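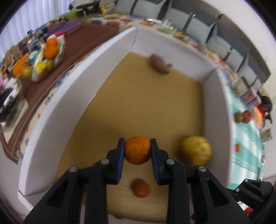
Small orange in the grip, over the white box.

pinwheel_moth
Long post, sorry in advance. I've been collecting hand-held gripper demos for a pick-and-place policy since November, and I've reached the point where I need other people's opinions before I put any more evenings into it. The task is the easiest one I could think of: fruit goes into a white box tray, fruit comes out of a white box tray. I'm doing it at home with whatever round things the grocery store has, and I log the sessions in Grisader (I like it a lot, the tagging is pleasant and it doesn't nag me).

My problem is the background. I started with a bare desk and got lovely clean episodes, and the policy trained on those fell apart the minute I put a tablecloth down. So I went the other way, with patterned cloth, packages, bottles, the whole household. Now I'm wondering if I've overdone it, because at 30 episodes per layout I don't think I have enough of anything. Would you do fewer layouts with more episodes each, or keep moving everything around?

gravelroad
Welcome! I'd keep moving things around and not lose sleep over it. We did a bottle sorting set on the Ernent hardware last year, and the layouts we thought were too messy were the ones that carried us. The only ones I threw out were the ones where I'd gotten lazy and hadn't shifted a thing between takes. If your tray angle changes and your fruit changes, 30 is a perfectly decent number to start with.

tubs_of_primer
I'm going to disagree with gravelroad, in a friendly way. Clutter outside the tray is cheap variety. What matters is what's in the tray, and how close together it is. One orange with clear space on both sides is a grasp you could teach in an afternoon. Two things touching, or something up against a wall, is where the fingers need to learn to come in at an angle, and most home sets I've looked at hardly have any of those because people tidy up without noticing they're doing it. Could you post one of your fuller trays?

pinwheel_moth
Sure, same table, same session:

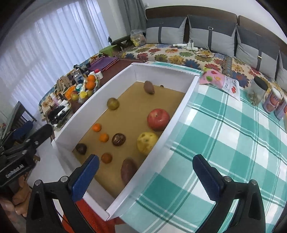

Fuller tray. Apple against the right wall, small sweet potato up near the far end.

I do let things end up against the walls, so maybe I'm less tidy than I feared! Mandarins are mostly on the left in this one. The larger sweet potato is the one I dread. I go in across the narrow part and it still rolls on me, and then I've got an episode with three tries in it and no idea if I should keep it.

tubs_of_primer
Oh, that's a much better tray than I expected, thank you. The apple by the wall is exactly what I meant. I'd do a good number of starts with it there, and with that pale yellow-green one just below it too.

On the failed tries, keep them, but tag them. A recovery is worth having as long as you recover the same way each time. If you let go, back up a little and come in again, fine. If you poke at it sideways until it gives up, delete that one.

sixpence_lathe
Chiming in as the grump. I don't keep any retries. I tried it both ways on a drawer task and the version with recoveries learned to hesitate - it would close on the handle, open, close again, on a grasp that was fine the first time. I ended up cutting 28 episodes and was much happier with it. Maybe fruit is more forgiving.

gravelroad
Was that with the episodes mixed in evenly, though? We kept ours to one in ten or less and didn't see any hesitating. I believe you saw it, I'd just want to know the mix before telling a newcomer to throw away work.

sixpence_lathe
Fair question, and no, I didn't control the mix at all. It was probably closer to half. I may have to take some of that back, but I'd still start with the clean ones and add the others later.

marrow_and_oats
Hello all, mostly a reader. One thing I'd look at is the dark fruit. Those two dark round ones on the left side of the tray would be my worry, more than the sweet potato. My black-fingered gripper against a dark plum was a miserable combination, and the model kept closing early. I read an old thread on the Sarmiento board where somebody fixed it with a lamp off to one side, and that worked for me too. Two evenings of retakes and it was sorted.

pinwheel_moth
I hadn't thought about that one bit, and now I'm scrolling back through my closes on those two and I don't love what I'm seeing. A lamp I can do.

So the plan for this weekend is 4 new layouts, more starts along the walls, retries tagged and held back for a second run, and a lamp. I'll keep the tablecloth, I've grown fond of it. Does anyone know if Grisader lets you filter by tag on export or do I have to do it by hand?

gravelroad
By tag, yes, but you have to switch it on under the export settings first, and it forgets every time you update.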